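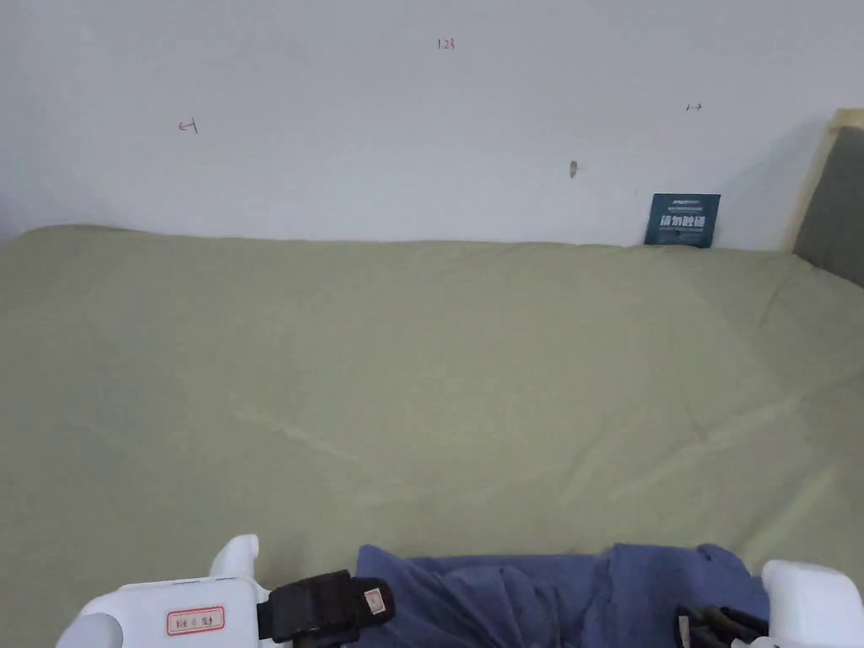
I was going to write about something else this week, but then Eun-ji Gil went and hit that ball on Saturday and I haven't thought about much since.

If you weren't at Flukau (and with 50 of us along the rope, chances are you weren't), it was the last over of the indoor league semi-final, Allovine needing 6 to win off two balls, and Mal-soon Seok bowling. Now I've faced Mal-soon. She's horrible. She comes in off four paces, doesn't look at you once, and the ball just sort of arrives at your ankles. I've never got her away in my life, and I've tried stepping across, backing off and shutting my eyes.

First ball, dot. Groans all round. Second ball was a bit fuller than she'd have liked, I reckon, but still a good one, on leg stump and going on with the arm. And Eun-ji went down on one knee and flicked it, backwards, over her own shoulder, over the keeper's head, straight into the back net on the full. Six!

I was sitting next to Duván Huaranga, who has only been following cricket since September and still asks me about leg byes, and he grabbed my arm so hard I spilt my tea. "Is that allowed?" he said. Yes, Duván. It's allowed.

What I keep going back to is how late she did it. Her front knee was already going down before the ball was out of the hand, so she'd picked the shot early, but the bat hardly moved until the ball was nearly under her chin. No big swing, no heave. All the pace was Mal-soon's and Eun-ji just told it where to go. I tried it in the kitchen on Sunday morning with a rolled-up magazine and hurt my hip.

A word for Woo-jin Son as well, because without him there's no last over worth talking about. He came in when they were four down and looking daft, and batted the way he always does – nudge, run, nudge, run, complain about his gloves. He's now got 657 runs for Allovine in all competitions and I couldn't describe a single one of them to you. Lovely player. Ran his partner out, mind, and I'm told they travelled home in separate cars.

I do feel for Zosero. They fielded brilliantly for most of the evening, and Hye-jin So took a catch off the side net that would've been the shot of the week on any other night. One hand, full stretch, ball coming off the netting at a silly angle, and she was up throwing at the stumps before the umpire had his finger out. Nearly got a second one too. Their captain was very decent about it all afterwards and bought Eun-ji a lemonade, then stood there asking her to show him the grip.

The final's in a fortnight, same hall, seven o'clock start. Bring a cushion if you're coming, those benches are no better than they were last year. I'll be scoring, so please don't talk to me during the overs (Duván, this means you). Mal-soon says she's coming along to watch and she's already asked me which end Eun-ji practises at.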